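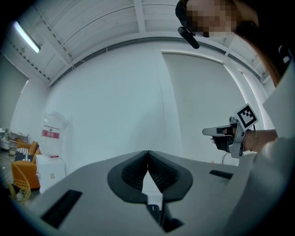 Ceiling light and the dark rail along the top of the walls.

**May 16, 2025, bathroom corner, Trondport room**

Went over the bathroom corner with Amr before lunch. The list is from Mervin's walk-through, plus a few things we added as we went.

**Vanity**

- Lower right drawer doesn't want to stay shut. Pushed it in, came back later, open again. Amr thinks the runner is bent. I think the cabinet is leaning forward. Put a level on it next time before taking anything apart.
- Handles on the doors are fine. Leave them.
- Faucet is for show, no supply line to it. Chun-yin asked again whether we want running water. My answer is still no, at least until June.
- Bottles live at the back of the basin top, near the faucet. They keep ending up in the bowl. If you use the pump one, put it back.
- Small black containers and lids need a home. Try the drawer once it's fixed.

**Toilet**

Seat and lid are sound. Abdelilah tightened the hinge bolts last month and they have held. Not plumbed, same as the basin. The cardboard boxes next to it have to go somewhere else. I have asked Bidska if we can use the shelf in their storeroom and am waiting to hear.

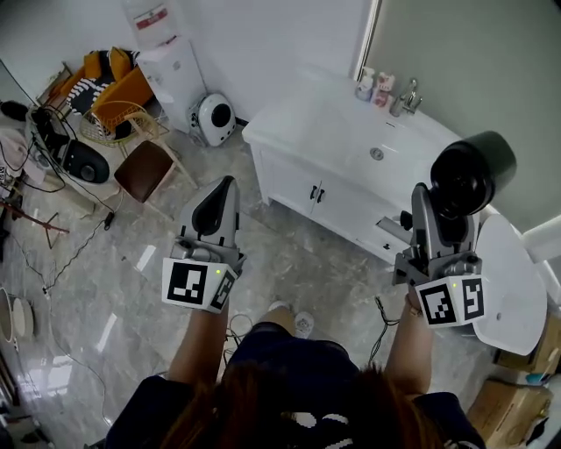 The floor is the part I would fix first. The gray tile looks good but it shows every scuff, and the thin cables end up in a knot wherever people stand. Dario has 2 lengths of flat cable cover left over from the Pranura job. One is long enough to run along the wall, the other might do for the stretch by the black speaker. Will try both before ordering more.

**Other side of the room**

- Water dispenser stays where it is. Delivery from Mansour is 8 jugs, and they want the empties back.
- Orange cushion and striped cloth go in the wire basket when not in use. The cloth needs a wash, I'll take it home.
- Chair in front of the basket makes it awkward to get anything out. Move it over a bit if you need it.
- White speaker can come up off the floor. No opinion on where.
- Pink bag: whose? Amr says not his.

**To do**

- [ ] Level under the vanity (me)
- [ ] Drawer runner (Amr)
- [ ] Cable cover (Dario)
- [ ] Boxes out, once Bidska answers
- [x] Order for Mansour sent

Mervin wants to see the corner again after the drawer is done.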